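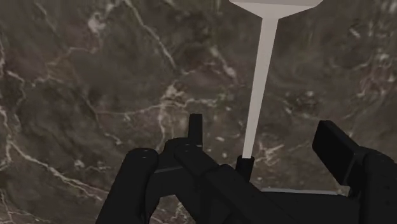
Saturday, September 14, 2024

Most of this week went on the approach phase, so this is a note on teleoperated demonstrations in simulation and what I changed since the last batch in June.

The task is the spatula-like utensil one from the Plemerero set: get the fingers either side of the tool, close, lift, hold. I drive the arm from a hand controller and watch the wrist view on a second monitor. The wrist view is what the policy gets, so I try not to use anything else while recording. The overview window is much more comfortable to drive from, and demonstrations made with it are worse. The operator corrects for things the policy has no way of seeing, and the network learns a correction with no visible cause.

The stage that gives trouble is the one just before closing, with a pad on each side of the tool and open space between pad and tool. In the June batch I tended to hover there while I made up my mind. At 20 Hz a hesitation of a second is 20 near-identical samples labelled "do nothing", and the trained policy duly stopped in the same place and stayed there. Of 1,180 episodes, 385 had a pause long enough to matter. I cut the idle samples out with a velocity threshold, which helped, but it also removed some of the slow final alignment. Recording them again would have been quicker.

Current rules for a demonstration:

Approach along the line of the handle, then rotate the wrist. Doing both at once looks smooth and is hard to repeat.

Close as soon as the pads are either side. No second look.

If the tool gets knocked, carry on and recover. Keep the episode and tag it.

If the tracking drops out, bin it.

The background is randomised per episode. Dark veined marble is the most awkward one for me, as the gripper is nearly black and its outline gets lost against the stone. The pale shaft is easy to find. The black handle, once it goes behind the fingers, is guesswork. I considered lightening the gripper material and left it alone, as the arm on the bench at Astside is black too.

I also moved the clutch from the trigger to the side button. Wallerar, the bridge software I use between controller and simulator, resets the hand offset whenever the clutch is released, and on the trigger I was releasing it by accident in the middle of a grasp. This showed up in the logs as a small sideways jump in the commanded pose.

The new batch stands at 300 episodes, and the target is 2,000. Training on the first part starts on Monday. The config is in the usual repository, under the approach branch, with the old velocity filter switched off by default.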